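Plandbridge Robotics Club: progress report to the Martinelli fund
17th April

The students have 42 simulated grasp tests logged against the 100 we promised. I would not read much into the total. Most used the same upright bar, and a gripper that holds one simple shape in software has proved very little. Esta, the team's control program, still needs its start position typed in by hand, whatever the club's own newsletter says.

Two teams remain. The Tadbridge match is in June, and I doubt both will be ready. I recommend holding the second payment until we have results with other shapes and on the real arm.

The current test has the orange bar between the gripper fingers, its tip just clear of the floor.

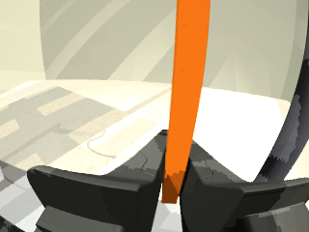

2 min read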